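Grirnier Unby Toilet Seat and Lid, White: Review
2020-12-10

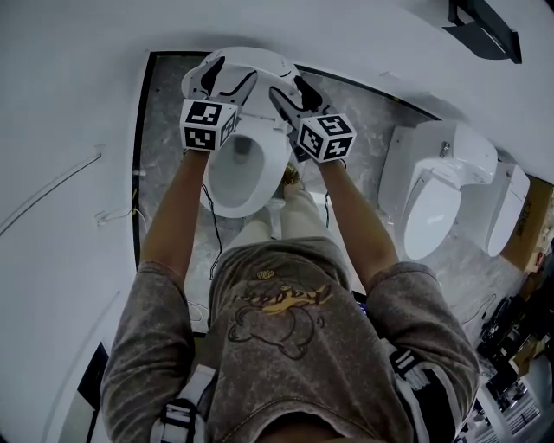

The Unby is the mid-range seat in Grirnier's current line, sold as a direct replacement for standard oval bowls. I bought one for a guest bathroom where the previous seat had worked loose at the hinges. The seat has been in place long enough to judge the hinges, the finish and the fixings, and those are the three areas covered below. Comfort is a matter of taste and gets one paragraph.

What comes in the box

Seat and lid, preassembled. Two hinge posts with mounting plates. Two bolts, two wing nuts, two rubber washers. Four bumpers, already fitted to the underside of the seat. One folded instruction sheet, drawings only. No tools are supplied, and a screwdriver is needed for the plate adjustment.

Fitting

The bolts drop through the holes at the back of the bowl and the wing nuts tighten from underneath. The mounting plates slide front to back before they are locked down, which gives enough travel to line the front of the seat up with the rim. Set this with the seat closed, mark the plate position with a pencil, then lift the seat off and tighten. The sheet shows tightening first and aligning second. Following that order means doing the job twice.

Total time was 30 minutes, including removal of the old seat. Clearance behind the bowl was the slow part. With a tank set close to the back of the bowl, there is little room for fingers on the wing nuts, and a small socket driver would have helped.

Lid and hinges

The lid is damped. Released from upright, it stays put for a moment and then lowers at an even rate, taking 6 seconds to reach the seat. The seat takes slightly longer. Neither one slams if pushed, although forcing a damped hinge is a good way to shorten its life.

Lifting effort is low. The front edge of the lid overhangs the seat by a small margin, enough to catch with the fingertips without touching the seat itself. The edge is rounded on top and flat underneath, so the grip is secure. The Sturkano seat I used before had a lid that sat flush with the seat, and it was common to pick up both together.

Side play at the hinge is small. There was none when new and there is a trace now, detectable by pushing the lid sideways when it is up. It has not affected how the lid closes.

Finish and cleaning

The surface is smooth, glossy and bright white. On an older bowl the difference in shade may show, so compare it in daylight before discarding the packaging. Ordinary bathroom cleaner has left no marks. The instruction sheet rules out abrasive powder and anything containing bleach.

A button on each hinge post releases the whole assembly for cleaning. It lifts straight up. Refitting needs both posts engaged at the same time, and there is a distinct click when they seat. The area around the mounting plates still collects dirt and has to be wiped with a narrow cloth.

Comfort and stability

The seat is firm and does not flex. The bumpers keep it from sliding on the rim. The inner opening is a little narrower than on the Sturkano.

Compared with the Vasseur

The Vasseur seat costs more and has metal hinge posts, where the Unby's are plastic with a chrome-look cap. It also closes more quietly. Its release mechanism is stiffer and its plates have less adjustment, so for a bowl with unusual hole spacing the Unby is the easier fit.

Faults

Wing nuts needed retightening after 10 days.
Instruction sheet has the alignment step in the wrong place.
Replacement bumpers are not sold separately.

Rating: 4 out of 5. One point off for the wing nuts and the missing spares.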